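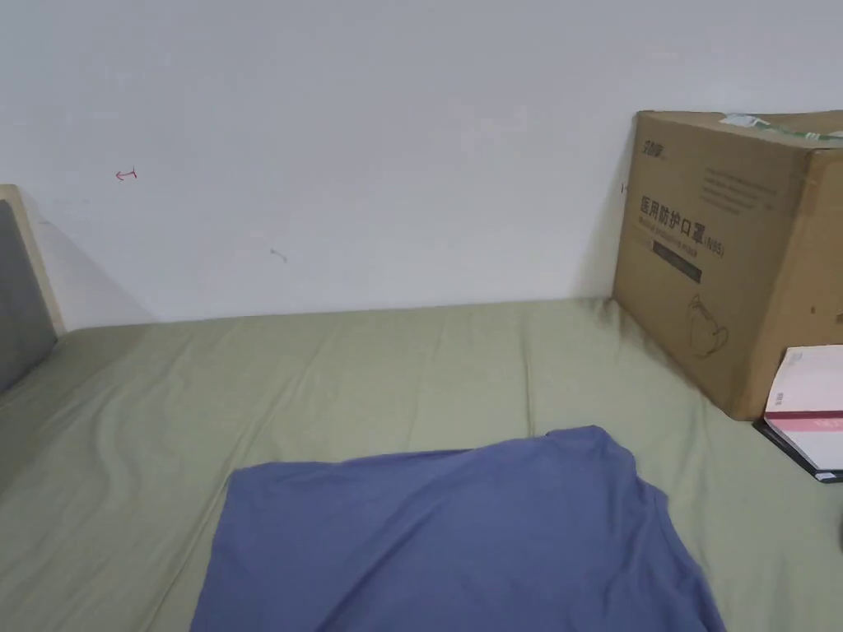 Figure 5. Bed used as a sorting surface, with a garment laid out and a cardboard box placed against the wall.

3.2 Sorting surfaces in small bedrooms

Of the households that kept a clothing diary, 13 had no table large enough to spread a shirt on, and in these homes the bed took over the work of sorting and folding. Figure 5 gives a typical arrangement. The mattress is set close to a plain wall and covered with a fitted sheet, the box stands on the bed itself, and the garment occupies the area nearest the person sorting.

The position of the box matters for reach. Kozłowski and Zieliński treat the bed as two zones, a handling zone at the near edge and a holding zone at the wall, and we follow their terms. A box in the holding zone leaves the near edge free but requires a longer lean for each item. Diary entries mention this mostly for double beds.

Surface condition was coded separately. A fitted sheet was scored as level if its creases were shallow enough for a T-shirt to be laid flat over them; the sheet in Figure 5 meets this criterion despite its diagonal folds. Quilts and loose blankets usually did not. Marks on the adjoining wall were noted but not scored.

The full diary set contains 3248 item entries. Entries made on Sunday were longer than those from the rest of the week, and two households recorded on that day only. These were kept in the totals but left out of the comparison of folding times in Section 4.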